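3.2 Colour and ground in the Justdale map sheets

Readers in the Justdale trial were given each map sheet on one of 2 grounds, a flat tint or a banded one, and asked to trace a footpath from Umgate to the Kaimal ford. Ong's earlier work used flat tints only, and her readers rarely lost the line. Ours did so more often on the banded ground, mainly where a pale band ran close to the path and at a similar angle.
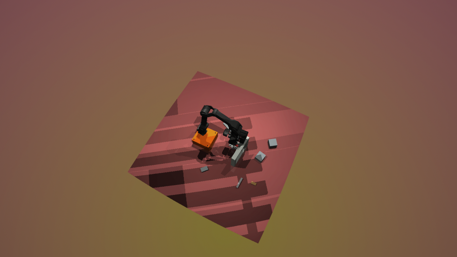
Figure 3. Square ground in rose red with diagonal bands of lighter pink and darker maroon.

Path width had less effect than we had expected. Widening the line helped older readers a little, but it also hid the field boundaries, and several people then turned too early at Eker Lane. Line colour mattered more. Dark green was the easiest to follow on both grounds - brown was the worst, and we dropped it after the first 33 sheets.

The remaining sheets were printed in September on heavier paper. We kept the same lettering and scale, so the results can be set beside those in Section 3.1. Place names were left off the second set, as some readers had been steering by them and ignoring the path.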